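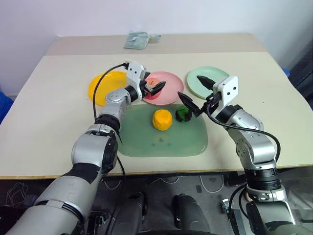

*The two-armed station during the plate-laying demonstration, Kurup Hall, Turnarstead.*

## Open day at the Turnarstead handling laboratory

The Flunach Institute opened its handling laboratory at Turnarstead to the public on Sunday, for the first time since the move from the old premises at Wunwood. The register at the door recorded 104 visitors between ten in the morning and the close at four. They included members of the Institute, families from the town, pupils from two secondary schools and several people employed in catering and in residential care, to whom invitations had been sent separately.

The purpose of the day was to show the laboratory's current work as it is carried out on an ordinary working day. The station in the front room was therefore left in its usual arrangement, with its cables and fittings in place, and the tasks shown were drawn from the present programme. Visitors were admitted in small groups and were asked to remain behind the line marked on the floor while the arms were in motion.

### The plate-laying task

Most of the interest centred on the task known in the laboratory as plate-laying. Pieces of food are set out on a green tray at the front of the table, and the robot is required to lift each one and place it on one of three coloured plates standing behind. The plates are yellow, pink and pale green. Each of the two arms ends in a gripper with a pair of black fingers, and either arm may be used for either side of the table, although the present software prefers the arm that is nearer to the piece.

Henryk Witkowska, who leads the handling group, introduced the task to each party and answered questions afterwards. He explained that the coloured plates give the system a simple instruction to follow ("the orange one on the pink plate", for instance) and give the observer an equally simple way to judge the result. A piece is either on the plate that was named or it is not. He added that the group had begun with a single plate and had moved to three only when placing on one had become dependable.

The pieces themselves are harder to manage than their size would suggest. They differ in shape and surface, and the rounded ones are inclined to roll when a finger touches them off centre. The fingers must open wide enough to pass on either side of the piece, come down close to the tray without striking it, and close with a force that holds the piece and leaves it unmarked. A glossy tray adds a difficulty of its own, as reflections from the ceiling lights may be mistaken for the edge of an object. Several visitors asked why a matt tray was not used instead. Mr Witkowska replied that kitchens are full of shiny surfaces and that the group preferred to meet the problem early.

Visitors from the care sector asked about speed. The robot works a good deal more slowly than a person laying the same plates, and no claim to the contrary was made during the day. The group's attention at present is on whether a piece is placed correctly at the first attempt, and on what the arms do after a failed one. A piece that is dropped on the tray may be picked up again. A piece that leaves the tray is treated as a fault, and the run is stopped by the operator.

### How the arms are taught

In the second part of the visit, parties were shown how examples are prepared. The group's method is to have a member of staff guide the two arms through the task many times, with the positions of the pieces altered between one run and the next. The recorded runs are then used to train the software which later controls the arms without a guide. The present collection for plate-laying stands at 624 runs, all of them made at Turnarstead. Earlier recordings made at Wunwood have been kept, but they are held apart from the new ones as the lighting and the height of the table were different.

Some visitors were surprised at how much of the work is done by hand. Setting out the tray, checking each recording and discarding those which are unsuitable takes up a large part of the week. A run may be discarded because the guide hesitated, because a sleeve passed in front of the camera, or because a plate was nudged out of its place early on and the remainder of the run made little sense as a result. Staff spoke plainly about this part of the work, and a number of the older pupils stayed on to hear more about it.

One pupil asked whether the robot would know what to do if a plate were taken away altogether. The question was put to the test in the afternoon. With the yellow plate removed and the instruction unchanged, the left arm lifted its piece, held it over the bare table for several seconds and returned it to the tray. Mr Witkowska told the party that this behaviour had not been taught deliberately, and that he would be cautious about relying on it — on another day the piece might well have been released over the table.

### Questions from visitors

Two matters were raised often enough during the day to be recorded for members who were unable to attend.

The first concerned safety. The arms are set to stop if they meet more than a small resistance, and an operator with a stop button is present whenever they are powered. Members of the public were not invited to handle the arms or to reach over the table. The Institute is aware that some families had hoped for a more direct part in the demonstration, and the handling group has been asked to consider whether a suitable activity, separate from the main station, could be offered next time.

The second concerned employment. Representatives of two catering firms asked whether the work was intended to replace kitchen staff. The Institute's position remains as set out in the programme's terms. The work is research into the handling of small and irregular objects, no product is being developed from it, and any later application would be discussed with those whose work it might affect. Mr Witkowska observed that the people best able to say which tasks in a kitchen are tiresome are those who do them, and the group would welcome visits from working kitchens during the coming year. Three such visits have since been requested.

### Arrangements on the day

Parties were limited to 6 persons in the front room, a figure set by the space between the table and the door. This led to some waiting towards midday, and the Institute regrets that a few visitors left before their turn. A timed ticket will be used on the next occasion. Tea was served in the upper corridor, where posters describing the group's earlier work on folding and stacking were on display. The posters will remain in place until the end of November and may be seen by members during office hours.

The lift at Kurup Hall was out of service until shortly after eleven. Visitors who were unable to use the stairs were offered a later place, and all of those who gave their names at the desk were seen before closing. The fault has been reported to the landlord.

The thanks of the Institute are due to the staff of the handling group, who kept the station running throughout the day with one short interruption in the early afternoon, when the right arm was restarted and its position checked.

### Further visits

Members who wish to see the laboratory at work may apply to the Turnarstead office for a place on one of the weekday visits. These are held in the afternoon and last for one hour. Schools and employers should write in advance, stating the number in the party and any needs as to access. Children under the age of twelve are welcome when accompanied by an adult.

A short account of the plate-laying work, with the results obtained so far, is being prepared by the handling group and will be sent to members with the next newsletter. Printed copies may be requested from the office.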